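4 Setting up the Runel platform in a shared hall

4.1 Before you start

The Runel step platform is made for large indoor rooms with a hard, level floor. Allow a clear space of at least 2 metres on every side, more if several people will be using the hall at once. Polished floors are suitable as long as the rubber feet are fitted.

1. Sweep the floor and wipe up any moisture.
2. Fit the four rubber feet (bag C) and turn each one until it stops.
3. Set the platform down with the Plindside label facing the wall.
4. Press on each corner in turn. If it rocks, adjust the foot at that corner.

Note: the 63 cm model has a fifth foot in the centre. Fit this one last.

4.2 Tables, cabinets and power

Small tables can stand next to the platform, but leave 70 cm between them so that people can bend and turn. Shelved cabinets belong further back, against a wall or under an upper level if the hall has one.
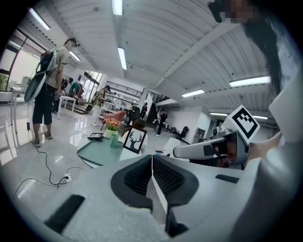 Extension leads need more care. Lay them flat along the side of the hall and keep the socket strip away from the main walkway – a Kollska cable cover can be used where a lead has to cross it.

CAUTION: Do not run cables under the platform. The feet can damage the insulation.

4.3 Maximum load

The platform carries 92 kg, one person at a time. Do not use it with the Cordier extension unless both side bolts are tight. Check the bolts monthly, and again after moving the platform.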